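4.3 Failure analysis: stalled handovers and the cable snag

Most of the lost time in the Gosovholm runs came from one fault, so we give it its own section. Out of 1,496 sorting attempts, 98 ended in a protective stop. We had expected grasp slips to dominate. They did not. The larger share were wrist stops on the right arm, all with the same signature: torque on the last two joints climbs over a short window, the Dalik controller flags an external contact, both arms freeze. No object in the gripper in most of these cases. Nothing near the fingers either.

First guess was the collision model. The Bedoya planner treats each arm as a chain of capsules and we had left the padding at the vendor default. We increased it, reran the same start poses, got the same stops. Second guess was a bad torque offset after the March recalibration. Also wrong – the offset was within tolerance on both arms, and swapping the two controllers moved nothing.

The cause was found by Wilmer Chambi during a slow replay of a logged stop at 30 percent speed. The wrist cable stands up in a loop when the arm reaches inward. On certain rotations the loop folds over and catches on the gripper housing, and the slack is used up before the wrist gets to its target. The motor then pulls against its own cable. From the controller's side this looks the same as hitting something, and the stop is the correct response to the wrong event. None of it is in the planner, as the cable is not in the model at all.

Two things made the diagnosis slower then it should have been. The log keeps joint torque for only 5 seconds before a stop, and in the slower runs the buildup starts earlier than that. Also the operators cleared stops by jogging the arm backward, which frees the loop, so by the time anyone looked the evidence was gone. We now ask that the arm be left in place until it has been checked. This was not followed every time.
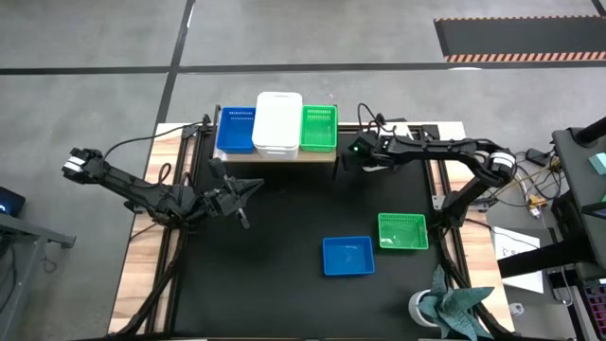 Figure 7. Two-arm sorting cell used for the Cendusau task set.

Reach direction matters more than reach distance. Stops were concentrated on motions to the shelf at the far end of the table, where the right arm has to bring its wrist in close beside the containers. The bins there differ in height, and the tall white one in the center forces a higher approach than the blue and green baskets on either side of it, so the wrist rotates further and the loop folds. Motions to the tray and basket down on the black work surface almost never triggered the fault. The left arm has the same cable routing but showed it rarely. We think this is due to the task order, which gives the left arm fewer shelf placements, but we have not tested it with the roles reversed.

Fix, for now: a limit on the last joint, plus a waypoint that unwinds the wrist before each shelf approach. Costs a little cycle time. Stops of this type dropped sharply but did not go to zero, and the remaining ones all follow a manual restart, where the joint can begin outside of the new limit. A restart check is being added. We also looked at a cable clip on the forearm, which worked on the bench and came loose under fast motion, so it was not used for any results reported here.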